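Speaker notes: Keeping a two-arm folding cell happy
Obsa Gidey, with setup notes from Lucienne Carré
Poltasside workshop day, 31 Aug 2024

Slide 1. Hello, thanks for coming. Say who I am and that Lucienne wrote most of the setup sheet (she's in the second row, make her wave). Hands up if you've ever re-wrapped a gripper finger. OK good, more than last time!

Slide 2. The cell. We call it Rinska. Two arms facing each other over one big white table, and they share everything in the middle. I love this cell, I've looked after it since July and I still stop to watch it. Point out the two arms, then go straight to the fingers, because that's what tonight is about.

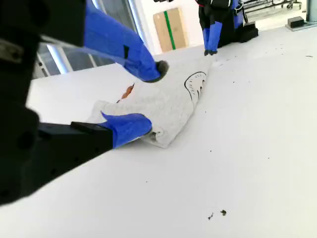 Rinska, both grippers at the gray cloth.

Talk about soft stuff. A metal bracket sits where you put it. A piece of cloth with rolls and folds in it never lies the same way twice, so the fingertips have to be right or you spend your evening chasing grips. Mention the crumbs on the table! We wipe between batches now, whole surface, dry cloth first. Lucienne's rule, and she's right.

Slide 3. Lining up the arms. Quick version: park both, load the Grinden jig in the middle, touch each arm to the same mark, write the offsets down on PAPER. Then do it again at low speed. If the second numbers don't match the first, check the finger mounts before you blame the software (I blamed the software for a week).

Slide 4. Fingertips. Slow down, people want this one. Leave the picture up while I talk.
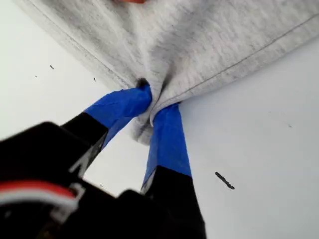 Notes p. 5

Look at how the fabric bunches up right at the pinch, with the seams running in toward it. Both fingers are wrapped in blue tape, and you can see the creases. Creases are the first thing I look at in the morning. Small ones I leave alone. If an edge lifts, the whole wrap comes off and we start over, never a patch on top.

How we wrap: clean the finger, let it dry, start at the back, pull the tape snug, finish at the back. We change both fingers together, every 300 grips on thick fabric. Pass the spare finger round here.

Cables: red and white bundle by the gripper body. Run the wrist through its full turn by hand with the power off and watch the loop. It should move freely and never go tight.

Slide 5. Log. Ours is a notebook from Hamel, the old shop, still going. Best run between wraps so far is 248 without a drop, and I'd love to see 1000. Ideas very welcome!

Slide 6. Questions. If it's quiet, ask Lucienne about the jig. Spare tape is on the side table, please bring the scissors back.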